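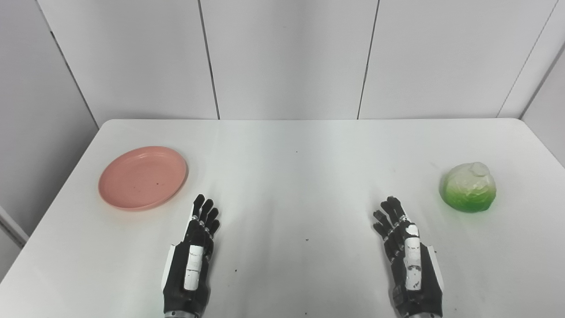
Leave the Table Mostly Bare

30 April 2018
By the Home page editor at Clirkanell

A white table shows everything you put on it, and I think that is the best reason to own one. Two things are enough. A pink plate and a green cabbage look settled on white, and a third color usually starts an argument.

I paid 60 dollars for my plate, too much, and I would pay it again. It has a raised rim, so it holds crumbs — and it looks fine with nothing on it. People keep buying centerpieces the size of a hedge. Then they eat on the couch.

If you want height, use one stick in a small vessel and stop there.

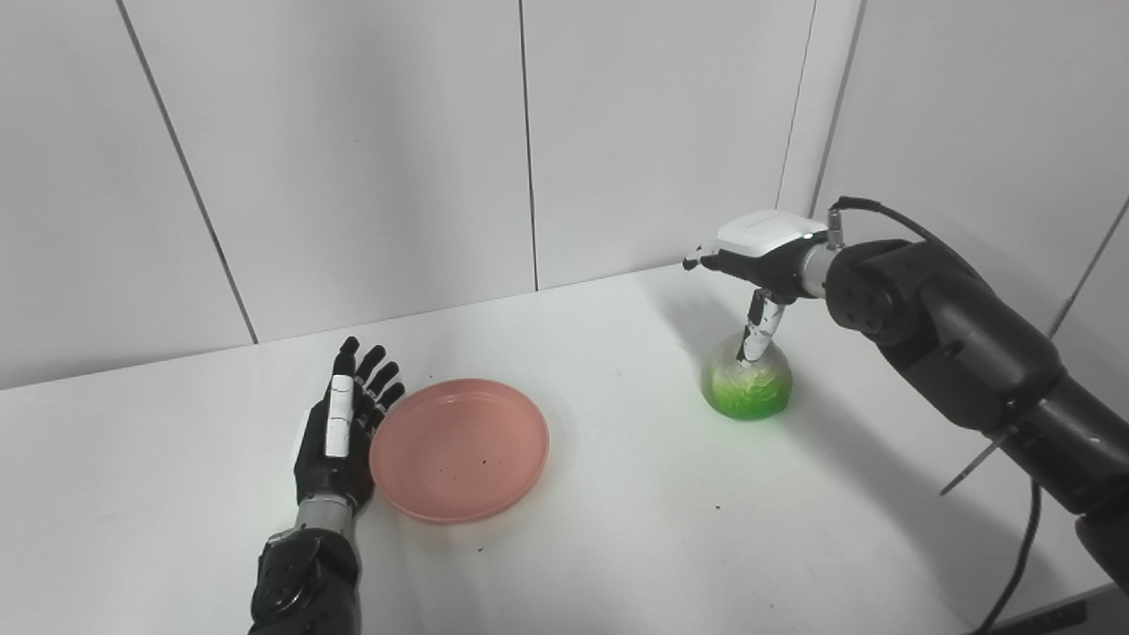

Pink plate, green glass, one black-and-white stick.

2,300 shares | 2 comments

Related
Harju: chairs that stack
What to clear out before July
Is the Lurkix shelf too deep?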